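1 May 2018
Pillholm bench, table clearing

Carried over from April: can the arm clear a household table without someone resetting it. Short answer so far is no, for anything outside the easy class.

Ran the Drirkum task set overnight in simulation, 398 episodes, same controller settings as last time. 71 ended in a timeout, most of them with the planner looping near the table edge. Raised the replan limit from 3 to 20 and reran the timeouts only. Fewer loops, longer cycle times. Not a trade I would accept on a shop floor, tolerable in a kitchen.

Wiping and stacking still parked. The Donati contact model gives friction values I don't trust for wet surfaces.

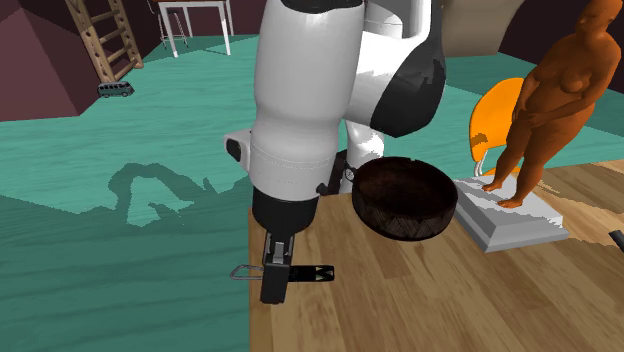

Grasp selection is the weak point now. The scorer ranks by visible rim length, fine for cups and poor for wide shapes. The dark round bowl is the case to look at: short, wide, nearly black inside and out, and close to the wrist. Rim grasp with one finger inside is the obvious choice, but edge detection on an interior that dark needs checking before I blame the scorer. Shadows on the floor can stay as they are.

To do: log rim confidence per grasp, rerun with brighter fill light, send Donoreo the timeout list.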